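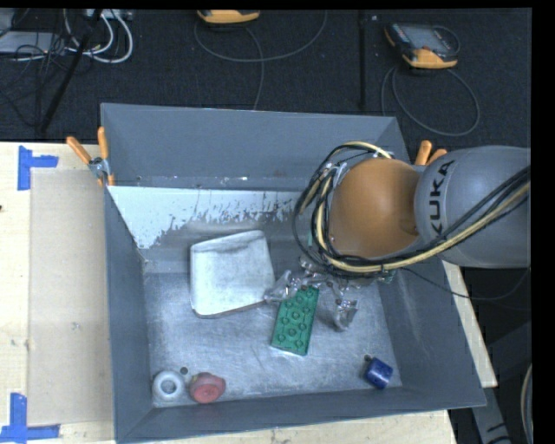 *The grey bin on the sorting table, with the green brick, the red piece and the white items still to be entered.*

**December, morning**

The sorting table was taken up again at 8.40. The large metal bin remains in use for unassigned small items, in accordance with the arrangement made when the Lavstead cupboards were emptied. Its floor is badly scratched and will not come clean, although it has been washed with soda and with the green paste from the kitchen. I have recorded it as sound but marked, and do not propose to spend further time on it.

The items in the bin this morning were few. The green building brick belongs, I believe, with the Istotwood play set, which was received without its lid and has been short of pieces from the beginning. The studs on its upper face appear to match. It will be tried against the baseplate before anything is written in the register, as the last green brick was entered in haste and had to be struck out.

The white squarish piece with the rounded corners is less easily placed. There is grey smudging along one edge, and I am reluctant to have it scrubbed until its origin is settled. Sunita Greenberg considers that it came from the bathroom shelf at Bevdale. My own view is that it formed part of a child's tea set. The question is left open and the piece will carry a pencilled query on its tag.

The round white item, thick like a ring and grey in the middle, has been described in three different ways in the rough notes, and none of the three is satisfactory. For the present it is to be called "ring, white, centre recessed". The red piece beside it is to be called "red, rounded, one flat face". These are plain names, but a person searching the register will be able to find them.

**Midday**

The register now stands at 3,620 entries. The Lozano boxes account for 135 of these, and they are the only part of the house contents I would call finished. Each box has its sheet folded inside the lid and a second copy in the binder. The labels purchased in the spring have held, apart from those on the two tins, where the adhesive does not take. String tags will be used on tins from now on.

A further packet of 200 tags was opened. They are of a thinner card than the previous lot and the eyelets pull through if the string is tied short. I have asked that a longer loop be left and that the knot be made away from the card. The remaining old tags are to be kept for heavy items, principally the flat irons and the door furniture.

Sunita raised the matter of the colour names. The early sheets use "grey", "gray" and "silver" for the same drawer handles, and the index is consequently of little help in that section. It was agreed that "grey" will stand for all painted and dull metal, and "silver" will be used only where the metal is bright. The correction will be made by hand in the binder, in blue ink, with initials.

**Afternoon**

Page 17 of the old household list was found between two tablecloths in the linen press. It had been missing since the first week of the work. It covers the nursery and the back landing – a considerable part of what we have been guessing at – and it mentions "bricks, mixed, one bag" in a hand I do not recognise. No colours are given. The bag itself has not been traced.

The page has been flattened under the atlas and will be copied before it goes back into the binder. I note that the list also gives a "tea set, white, incomplete", and I have drawn Sunita's attention to the line. She observes that incomplete may mean anything, and that the bathroom shelf at Bevdale is not covered by the page at all. Both points are fair.

The tablecloths were refolded on the long side and returned to the press. One has a scorch near the hem and should be put aside for the mending basket.

**Evening**

Closed the book at 5.15. Outstanding for tomorrow:

- the green brick, to be tried against the Istotwood baseplate
- query tag for the white squarish piece
- longer string for the tins
- copy of page 17, two sheets
- ask at Bevdale whether anyone remembers the bathroom shelf

The heater in the sorting room was left on low. Milk is needed.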